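The technician who looks after the two-arm cell at Jurnness doesn't trust the maintenance sheet. "It says check the fingers every 300 hours. Who came up with 300?" She checks at 200 – sooner if a pen starts to twist in the grip.

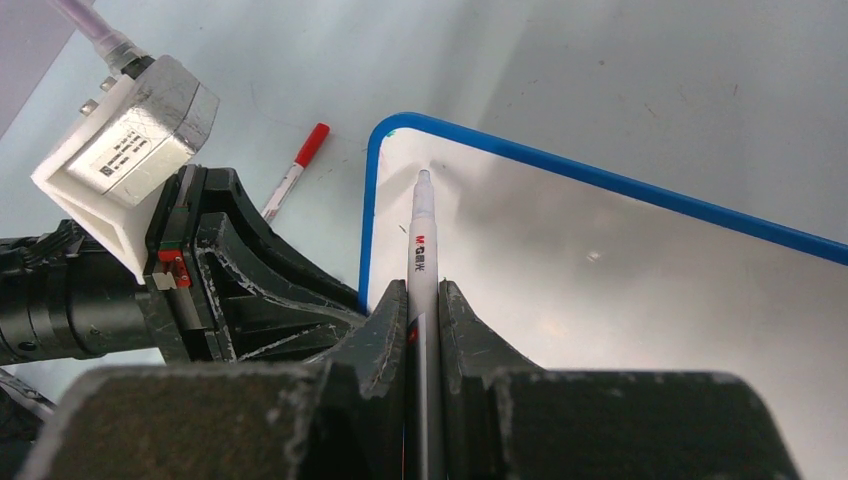

Finger wear is where she and the supplier, Iltow, disagree. Iltow calls it cosmetic. She points to the edges, rubbed pale on both grippers, and asks how a slim white pen is meant to stay straight between them. "Maybe it does. Show me the numbers."

I asked if new pads would fix it. "They said so last time. We got 137 hours." She still wipes the fingers and resets the grip force every morning, and writes down both.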